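Saltance, remastered: notes after four listens

5 min read

The new edition of Saltance by Coltivis has been out since October. I own the first pressing and have played it often enough to know where the tape hiss changes between tracks. What follows covers the sound of the remaster, the changes to the running order, and whether an owner of the first edition needs the second.

The album is solo piano with a small amount of harmonium on two pieces. It was recorded in the parish hall at Skosalholm, on an upright with felt between the hammers and the strings. The first edition was mastered quietly, with wide dynamics and a low end that stopped well above where the instrument does. I had to turn the amplifier up to hear the pedal work on the opening track, and back down again when the left hand came in on the third.

The remaster is louder, though moderately. The gain has mostly gone to the quiet passages, and the peaks have not been flattened in any way I can hear on headphones or on my main speakers. The lowest octave now has some weight. On "Kabbaj," the longest piece, the repeated bass note used to arrive as a knock with no pitch attached. It now has a pitch, and the harmony above it makes more sense as a result.

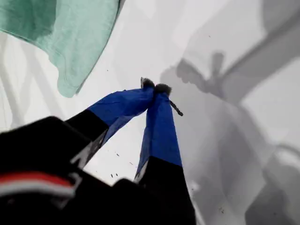

Noise reduction has been applied, lightly. The hiss is lower in level and has the same character from track to track, where before it jumped at every edit. The bench creak in the second piece is still there. So is the breath before the last chord of the fourth. I would have left both in as well.

The stereo image is narrower. On the first edition the treble strings sat hard right and the bass hard left, which suggested a piano four meters wide. The new version pulls both sides in. On speakers this is better. On headphones I miss the old spread a little, mainly in the fast figures of "Low Water," where the two hands used to be easy to follow separately.

Running order. The two harmonium pieces used to sit together near the end and made the second side drag. One has moved to the third position. The other stays where it was. The gap between tracks has also been shortened to 2 seconds throughout, and that suits everything except the end of "Kabbaj," where the decay is long and the next piece now starts before the room has finished ringing.

There is one added track, a second take of the opener at a slower tempo. It was recorded at the same sessions and left off for length. The touch is more even than in the released take and the ritardando at the end is better judged. I prefer it. 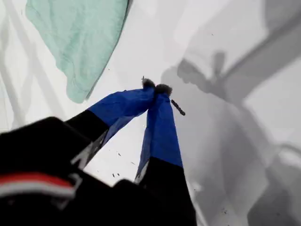 Packaging and formats. The vinyl is an edition of 572 copies, up from the original 2,000 only in price. Mine is flat and centered, with a few ticks in the lead-in on side one and none after that. The download comes at the higher sample rate. I compared it with the standard version at matched levels and could not tell them apart, so take the smaller files if storage matters to you.

The liner notes have been reset in a larger typeface. They still don't give the make of the piano. They do now list the microphone positions: one pair close to the hammers with the front panel off, one pair at the back of the hall. The balance between the pairs differs from the first edition, with more of the close pair in the slow pieces. You hear more felt and more key return. Listeners who find mechanical noise distracting should try the second track before buying.
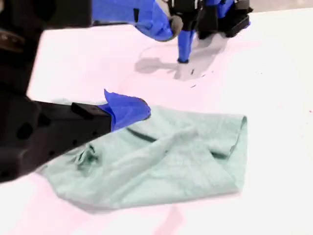
My listening was done in the evening, at low to moderate volume, on the same system I used for the first edition. I also played it once in the car, where the quiet passages survive road noise for the first time.

If you own the first edition on vinyl and like the wide image, keep it and buy the extra track on its own. If you only have the old download, replace it. New listeners should start with the remaster and go to "Low Water" first.

Next post will be on cleaning brushes, which I have been putting off.

214 shares · 3 comments

feltandwire
Agree on the gap after "Kabbaj." I added four seconds of silence to my own copy and it fixes the problem.

sidetwo
Is the harmonium still sharp against the piano? It bothered me on the original.

reply from the blog author
Yes, slightly. They haven't touched the tuning. It is less obvious now that the two pieces are separated.

m_pedal
My copy has the ticks on side one too. Same place, lead-in only.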